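Washing old plush without ruining it - what do you all do?

Forum > Home & Laundry > Toys and Soft Stuff

mossybanks
Posts: 24
26/02/2020

Hi all, long time reader. I've got a bin of fluffy stuffed animals from my mom's attic and they smell like, well, attic. Most are the long fur kind and I'm scared of the washer. My sister says pillowcase, cold water, done. My neighbor says never ever put them in water. Who's right? I'd like to give a couple of them to my niece before July.

Cillian Foley
Posts: 1852

Your sister. Pillowcase, knot the end, cold and gentle, half the soap you think you need. I've done this with pretty much every plush in our house, including a Gendham bear that's older than my kids, and the only one I lost had a cardboard insert in its feet. Squeeze the feet first!

quiltedpine
Posts: 608

Going to disagree with Cillian a little. The washer is fine for short pile but long fluffy fur comes out in ropes. It looks like a wet dog and then it looks like a dry wet dog. I only surface clean those. Baking soda, leave it overnight, vacuum with a stocking over the hose, then a damp cloth with a drop of baby shampoo.

Cillian Foley
Posts: 1852

It only ropes if you put it in the dryer hot. Air dry it and brush it while it's still damp and you're fine.

quiltedpine
Posts: 608

I don't use the dryer at all and it still ropes. Depends on the fur I guess. My Sornora rabbit never recovered.

mossybanks
Posts: 24

Ok so now I'm more scared, ha. What kind of brush? And how do you tell if it's dry in the middle? One of these is really packed full.

Đạt Tô
Posts: 2000

I fix up plush for a church sale every year so I've brushed a lot of fur. Pet slicker brush, the cheap kind with the bent wires. Start at the tips and work down toward the backing, same as you'd do with tangled hair. Hold the fabric flat with your other hand or you'll pull on the seams, and the seams on old ones are usually the first thing to go.

For drying, fingers are better than looking. The outside always feels done a day before the inside is. Push a thumb down into the pile until you feel the backing, then press the rest of your hand in around it and wait a few seconds. If it feels cooler than the room it's still damp in there. Check the belly and the neck, those are the slow spots.

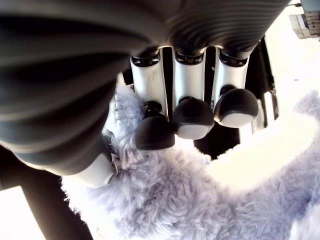 Then I part the fur with my fingers and go again a few inches over, all the way around. If any spot feels lumpy the stuffing has clumped, and you want to break that up by pinching it before it's completely dry. With a really full one I open two inches of the back seam, take the stuffing out, wash just the skin and put fresh fill in. Sounds like a big job but it's one evening, and a ladder stitch hides in long fur so well you can be pretty sloppy about it.

quiltedpine
Posts: 608

Seconding the restuffing. Old foam crumbs are awful though, do it outside.

Cillian Foley
Posts: 1852

I'm not unpicking a seam for a bit of attic smell, sorry. Fan, wire rack, turn it over morning and night - three days and mine are dry.

mossybanks
Posts: 24

Thank you!! I think I'll try the baking soda on the two fluffiest and the pillowcase on the short ones. The big one has a Mac Giolla tag on its leg, anybody know if those are foam inside? It's kind of crunchy when I squeeze it.

Đạt Tô
Posts: 2000

Crunchy is probably foam or sawdust. Don't get that one wet until you've opened it up and looked.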